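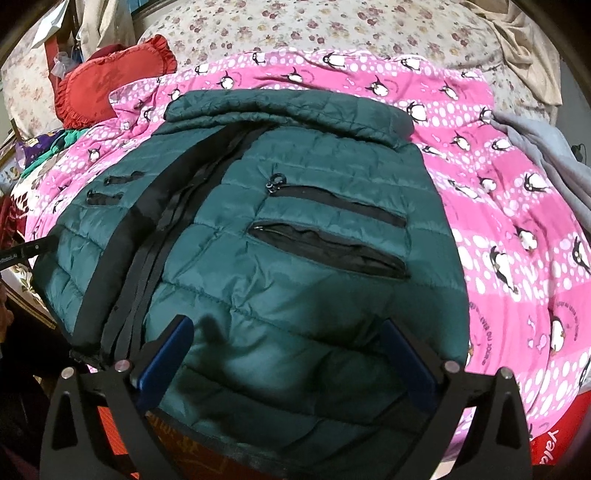

# Preguntas frecuentes sobre el plan de automatización del plegado

Las recoge la sección de personal de Zallness, con lo que sabemos hasta el 2025-11-05. Lo que la empresa no ha contestado consta como no contestado.

## ¿Van a doblar las máquinas toda la ropa?

Eso dice la presentación de Grunix, el proveedor. Yo lo pondría en duda. Una chaqueta acolchada con capucha, cremallera larga y bolsillos no se comporta como una toalla, y sujetarla por el bajo con una pinza es la parte fácil. Queda cerrarla, alisarla y doblarla sin que se abulte.

## ¿Cuántos puestos afecta?

En plegado y revisión trabajamos 84 personas. La dirección habla de «recolocar» a 12, sin decir dónde ni con qué categoría. Lo hemos pedido por escrito dos veces.

## ¿Es obligatorio trabajar con la pinza de mano?

Según Musyoka Kaijage, responsable del proyecto, es voluntario. Pedimos que figure en el cuadrante, porque «voluntario» en temporada alta suele durar poco. Quien diga que no conserva su turno y su plus.

## ¿Se paga aparte?

No. Se propuso un complemento en mayo y sigue sin respuesta.

## Si enseño mi manera de doblar, ¿de quién es?

De la empresa, según el borrador. No lo hemos firmado. Tampoco aclara si esas grabaciones pueden servir para medir el ritmo de cada uno; queremos una prohibición expresa.

## ¿Y las muñecas?

Vilgot Nyberg, delegado de prevención, ha solicitado una evaluación específica. Mientras no exista, recomendamos no pasar de nueve prendas seguidas con la pinza y cambiar de mano.

## ¿Dónde pregunto lo que falta?

En el buzón de la sección, junto a los vestuarios, o en la extensión 328.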